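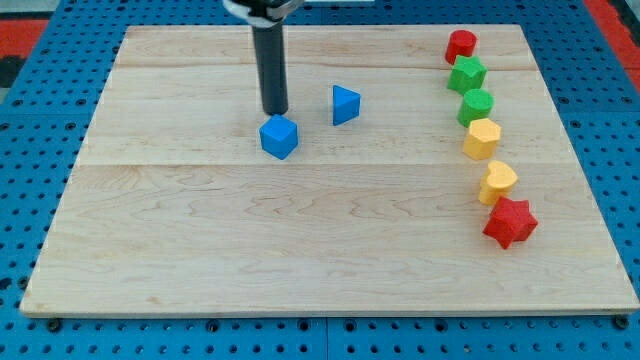
## 4. Teaching the push task (block board)

Read section 3 first if you haven't homed the arm. This part covers showing the arm a push by hand (lead-through) and by remote (the desk controller). Same recording format either way, so you can mix them in one set, just tag them right.

Maintained by Noura Azar. Luuk Lambrechts did the remote half. Corrections to either of us, August build onward.

### 4.1 Before you start

1. Board flat on the pegboard table, bolted down. Try to slide it with your palm. If it moves, stop and tighten.
2. Finger tool on, not the two-jaw gripper. Pushing only in this section, no grasping.
3. Blocks out. Foam ones. Blues near the middle-left, the rest parked in a line down the right side of the board.
4. Leave the front part of the board clear. That's your push area.
5. Log in to the Villia panel, pick **Teach > New set**. Name it with your initials and the task, e.g. `na_push_cube`.
6. E-stop within reach of whoever is teaching. Not across the room.

> **Caution:** the finger doesn't give. Foam does, fingers don't. Keep your free hand off the board while the arm is live.

Note: parked blocks are still targets if the instruction mentions them. "Push the cube toward the star" is a legal instruction with the star parked. Don't tidy them away.

### 4.2 Setting tip height

Tip has to hover just over the wood. Too high and it rides up over the block, too low and it drags.

1. **Teach > Tool > Height**.
2. Jog down slow until the tip touches a sheet of plain paper laid on the board.
3. Press **Zero**.
4. Go up one click. Pull the paper. Should slide out free.
5. Repeat at the other corners. The board isn't perfectly level and never will be.
6. Save. Height is now locked for the whole set.

If you hear scraping during a demo, bin the demo and redo this. Don't just bump it up mid set, the heights won't match.

### 4.3 Teaching by hand

Good for short pushes and for new people. Start here.

1. Press **Free** on the panel. Arm goes soft. It'll sag a touch, normal.
2. Hold the arm by the bracket above the finger. Not the finger itself, you'll bend the mount and throw the height off.
3. Bring the tip in *behind* the block, on the side away from where you want it to go.
4. Say or type the instruction before you move. "Push the blue cube next to the blue triangle." One sentence. Plain words.
5. Press the foot pedal. Beep = recording.
6. Push. Slow, steady, one direction at a time.
7. If the block starts to spin, back off, go round, come in again from a better side. Leave the correction in. We want those.
8. Lift your foot when the block is where you said. Double beep = saved.
9. Back the tip off before you press **Hold**.

> **Caution:** never press **Hold** with your hand between arm and board. It stiffens right away.

Tips, mostly from Nazmiye Tuncer who has done more of these than anyone:

- cube: push on the middle of a face. Corners make it turn
- triangle: low and slow, tips over easy when standing up
- cylinders roll if they're knocked on their side. Stand them back up and start over
- star and heart: aim for the flat-ish bits. The notches grab the tip, which is handy once you get used to it

### 4.4 Teaching by remote

Use this for anything longer than a couple of pushes. Hand teaching gets your arm in the camera view and your wrist gets tired.

1. Press **Hold**, then **Remote** on the panel. Light goes solid.
2. Sit where you can see the board directly. Screen only is possible but wait till you've had practise.
3. Pick up the controller. Thumb stick = left/right and near/far. Height is locked, see 4.2.
4. Squeeze the trigger halfway to wake the arm. Let go = arm stops. Squeeze all the way = arm also stops, on purpose.
5. Check direction. Nudge left, tip should go left from *your* seat. If it's mirrored, **Remote > Flip view**.
6. Type the instruction, press the top button to record.
7. Do the push. Short nudges beat one long shove.
8. Top button again to save. Bottom button throws the demo out, no questions asked, so watch your thumb.

Speed cap is 12 on the panel dial for teaching. The dial goes to 27. Don't. Decha Chareonsuk has the key for anything above the cap, ask him first.

### 4.5 How many

- Hand: 17 good demos per instruction.
- Remote: 37 per instruction, they're noisier.
- Change the start layout between demos. Move the blue ones, swap a few in the line. Same layout over and over teaches it the layout and not the push.

Swap who's teaching partway thru if you can. Everyone pushes a bit differently.

### 4.6 Check and upload

1. **Teach > Review**. Play each one at double speed.
2. Delete any where the instruction doesn't match what happened. Or fix the wording, quicker.
3. Tag `hand` or `remote`. Untagged sets get bounced by Skeduvov.
4. Press **Send**. Wait for the green tick before you power down.

### 4.7 Trouble

**Arm won't go soft.** Trigger's still squeezed, or the controller is sitting on something. Check the chair.

**Pedal beeps but nothing saved.** Disk full. Clear old sets under **Storage**, after upload only.

**Tip drifts to one side in Free.** Tool weight is wrong. Reselect the finger tool under **Teach > Tool**.

**Block keeps sliding past the target.** Too fast. Or dusty board, wipe with a dry cloth. No spray.

**Remote lags.** Switch to the cable. If it still lags call Panya Ongart, don't keep recording.

Next: section 5, replaying a taught push without a person on the controller. Clear hands off the board before you start that one too.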